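About Skinesberg School of Interior Finishing

Skinesberg School of Interior Finishing is an independent trade school offering instruction in decorative painting, wall covering, surface repair and color planning. The school was founded by a small group of working decorators who wished to see their trade taught in full, from the preparation of bare plaster to the final coat. It remains a nonprofit institution and is governed by a board drawn from the trade and from its graduates.

Our main program lasts 46 weeks and is open to adults with or without prior experience. Each class is limited to 18 students. Applicants are asked to attend an interview and complete a short practical exercise in measuring and masking. A high school diploma is welcome but is not required for entry.

What We Teach

The first term is given to preparation. Students learn to assess a wall, fill and sand it, and choose the correct primer. Work with brushes and rollers follows, and students are expected to keep a written record of every surface they complete.
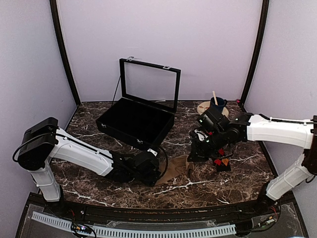

Color is taught as a practical subject throughout the second term. Students mix samples by hand, view them in morning and evening light, and learn how a shade changes when it is carried across more than one wall. Pale lavender walls beside a dark brown marble pattern with white veining, for instance, raise the familiar question of how much contrast a small space can hold. Students prepare written proposals on such pairings and present them to their instructors. The same term covers estimating, safe storage of materials and the basic law of contracts for sole traders.

The third term is spent largely on site. Students work under supervision in homes, offices and public buildings within the Bosow district, and the school accepts requests from property owners each May. Owners pay for materials only. A waiting list is maintained, and preference is given to schools, libraries and community halls.

Evening and Short Courses

In addition to the main program, the school offers evening courses in wallpaper hanging, stenciling, wood graining and marbling. These courses meet from 6:30 p.m. and are intended for homeowners as well as tradespeople who wish to add to their skills. Tools are provided. Students in the graining and marbling courses are asked to bring their own brushes after the first session, and a list of suitable sizes is sent upon enrollment.

Certificates of attendance are issued for all short courses. Credit toward the main program may be granted at the discretion of the head of studies.

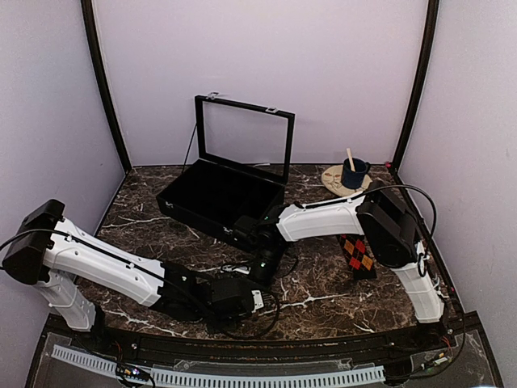
The Onyeka Fund

The Onyeka Fund assists students who would otherwise be unable to meet the cost of tuition. It has supported 155 students to date and provides up to 20 awards in each school year. Awards cover tuition, a starter tool kit and, where needed, travel. Applications are reviewed separately from admission and have no bearing on the offer of a place.

Partners and Placement

The school works with Vistari, a regional contracting firm, to arrange paid placements for graduates. Placements last three months. Graduates who prefer to work for themselves may use the school's workshop and sample library for one year after completing the program.

Visiting the School

Prospective students and their families are welcome to visit during term by appointment. Requests should be made in writing to the admissions office, which will reply with available times and directions to the visitor entrance.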